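Ticket 487: Label printer prints everything twice, except on Fridays' forms

Category: Shipping & Labels > Printers > Resolved (sort of)

Opened by Rocío Flores, Turura warehouse 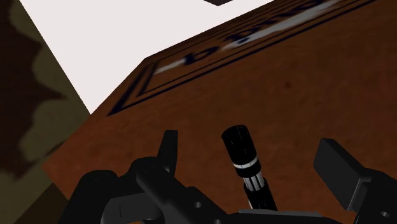 The Levex at packing bench two prints every shipping label twice. The customer gets one, the floor gets the other. I have asked it for one copy. It agrees with me on screen and then prints two.

9:10 am – Turned it off and on. Two labels. Cleaned the rollers while I was in there, so now they're very clean duplicates.

9:40 am – Copies was set to 1 in the print dialog. Set it to 2 to see what would happen. Four labels. Set it back.

10:25 am – Support asked if the driver was up to date. It wasn't. Updated it, lost the printer completely, found it again under the name "Levex (Copy 1)". Two labels.

11:15 am – Plugged it into the laptop from the front office. One label! Plugged it back into the bench PC. Two. So the printer is innocent and I owe it an apology.

1:30 pm – Went through the settings in Cuadros, our order software. Under Templates > Legacy there's a box marked "Print archive copy". It was checked. We stopped keeping paper archives before I started here.

1:35 pm – Unchecked it. Still two. Closed Cuadros, opened it again, one label. Ran ten more orders – one each.

Please leave this open until the end of May. The box was checked again after the last update, according to ticket 349, which was closed as "user error". I was the user. I'd like that looked at too.

12 comments | 3 shares

Contact the help desk | © Holier Support | Back to top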